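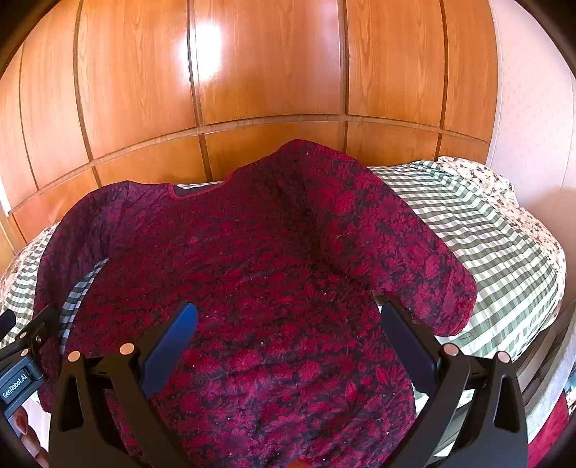 Long-sleeved garment, red and navy floral, from the sorting pile.

Azimi Clothing Reuse Pilot
Progress report to the Fustumo Fund, second period
Prepared by Iwona Szulc, project lead
2018-03-24

You asked for a frank account this time, and I have tried to give one. The short version is that the collection side of the pilot is running well and I remain unconvinced by most of what we said would follow from it.

Collection and sorting

We took in 1,361 garments over the period. Of these, 821 were judged fit to wear and went to the racks at the Kevo Street shop or to the two partner wardrobes. The remainder went to rags, or to the textile recycler, or in a few miserable cases to the tip. Our application promised that "the great majority" would be reworn. I wrote that phrase and I would not write it again.

The sorting itself is slower than we budgeted for. Agata Ferri has rewritten the grading sheet twice. The first version had five grades and no two sorters agreed on the middle three. The current one has wear, mend and rag, plus a space for remarks, and disagreements have dropped off. Lint and light pilling no longer count against a garment. Missing buttons go to mend. Anything with a perished elastic waist goes straight to rag, whatever the label says.

Printed tops and dresses move quickly. Men's business shirts do not, and we have too many of them. Arturo Grasso thinks this is a display problem and wants a second rail by the window. I think it is a problem of people not wanting second-hand business shirts, but the rail is cheap and he can have it.

Mending

The mending bench opened late. The sewing machines were quoted at one price and invoiced at another, and it took us most of a month to sort that out with the supplier. Since then 170 garments have been repaired and put back out. Rosalba Caruso runs the bench and her work is very good. My doubt is about the cost. Each repair takes the better part of an hour once you include unpicking somebody else's earlier attempt, and a mended cardigan sells for the same few dollars as an unmended one.

If the bench is meant to pay its way, it won't. If it is meant to teach people to mend, then it should be funded and reported as teaching, and I would like to have that conversation before the next instalment rather than after it.

Workshops

Attendance at the public sessions was over 30 across the period, against a target I now regard as silly. The people who came were keen and several came back. They were also, as far as we can tell, people who already knew how to darn. The aim was to reach households who throw clothes out because they have no idea what else to do with them. I can't point to a single one that we have reached. Simone Rocha has suggested taking the sessions to the high school and the library, and we will try the library first as the school has asked for paperwork we do not yet have.

The tracking software

The Dondent stock system was included in the grant on the understanding that it would tell us how long each item stays on the rack. It does this if every garment is tagged on arrival and scanned on sale. On a busy afternoon neither happens. The reports it prints are handsome and I would ask the Fund not to rely on them. The figures above come from the paper tally at the sorting table, which has its own faults — two pages from the early weeks are illegible — but at least we know what they are.

Environmental claims

I have left out the estimate of water and landfill savings that appeared in the first report. It multiplied our garment count by a number taken from a brochure and assumed each item we sold replaced a new purchase. We have no evidence of that. One regular told Agata that she buys more clothes now because ours are so cheap.

Money

Spending is within budget overall. Wages for sorting are over, workshop materials are well under, and I ask permission to move the unspent workshop money across to sorting. Receipts are attached separately, including the disputed invoice.

Next period

The library sessions will run until September. We will stop taking curtains and bedding, which we are not set up to store. Rosalba will keep a time sheet at the bench so the cost per repair is measured properly. I would also appreciate a decision on the Dondent licence before it renews, as the cancellation notice has to be in writing.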